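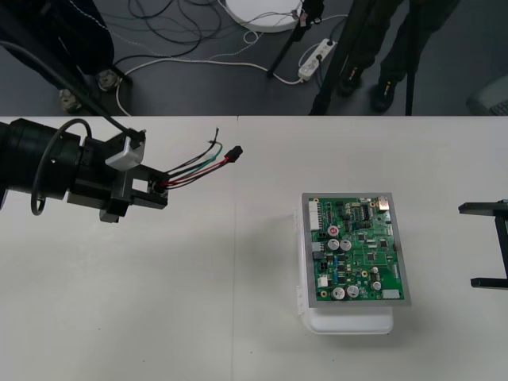
Board up on its plastic container, wire harness over on the left.

How to Plug a Wire Harness Back Into a Circuit Board

647 shares | 70 comments

Taking a harness off a board requires a thumb and a bad mood. Putting it back on is a different evening altogether. I have done both on the same Brasley bread maker three times, so consider me experienced, if not gifted.

Before you start

Unplug the thing. Then wait. Large electrolytic capacitors (the silver cans) can hold a charge well after the plug is out of the wall, and if your board came out of anything that runs on household current you should treat them as loaded until a meter tells you otherwise. Look up the service notes for the wait time and the safe way to discharge them. If there are no service notes and you don't own a meter, stop and take it to a repair shop. I mean that.

You will need:

A plain, light-colored table with nothing on it you love
Something to raise the board up
A flashlight
Plastic tweezers, or a wooden toothpick with the point snapped off
The photo you took before you unplugged everything (we'll come back to that)

Step 1. Get the board off the table

The underside of a board is a field of little solder spikes, and they'll rock and scratch if you push down on them. Set the board on something lower than a coffee mug and wider than a deck of cards. A plastic container with the lid on works fine for poking around and figuring out what goes where. For the actual push you want support right under the connector, so slide the board over until the edge you're working on isn't hanging in the air.

If the board lives in a tray or frame, leave it in there. It gives you something to hold that isn't a component.

Carpet and wool sweaters are out. Touch some bare grounded metal before you pick the board up, or wear a wrist strap if you own one and can find it.

Step 2. Read the plug

Hold the harness by the plug end and let the wires hang. On one side of most small plugs there's a ridge, a latch or a pair of little ribs. The socket has a gap to match. Plenty of people (Murray Nepia, I'm looking at your Halliday turntable) will try all the wrong ways first and then add force.

Count the holes in the plug and the pins in the socket. They should agree. A plug with two holes will happily sit on two pins of a four-pin header and look perfectly at home while being wrong.

Wire color is a hint. Red is often positive and black is often ground, and "often" has cost me a power supply. Go by the printing on the board, next to the socket, where you'll sometimes find a plus sign or a tiny 1 beside the first pin. This is what the flashlight is for.

Step 3. Look for bent pins

Get down at table level and sight along the row. They should all stand up straight like a school photo. Nudge a leaning one back with the tweezers, once, slowly. Bend it back and forth and it'll snap, and then you're reading a different tutorial.

Step 4. Push on the plastic

Line up the plug, check the ridge again, and press on the plastic body with a fingertip, evenly. Never push or pull on the wires. They're crimped into tiny metal terminals, and those back out of the housing with very little encouragement. If one does slip, you can usually slide it in again until it clicks.

You may feel a small click at the bottom. You may not. Either way, look from the side for a gap.

Step 5. Tidy the wires

Fan them out, untwist any that have wrapped around each other, and route them away from fans, hinges and anything that gets hot. Loose ends with no plug on them need to be identified before power goes anywhere near the board. Tuck nothing under the lid "for now." I once spent an entire Wednesday on a pinched gray wire.

About that photo

You didn't take one. Fine. Try the Posbridge repair forum, where a post by Lorraine Pomare on the Letik sewing machine runs to 420 replies and has pictures of every socket from both sides. Someone may have done the same for yours. Search the number printed on the board and leave the product name out of it.

Last updated: November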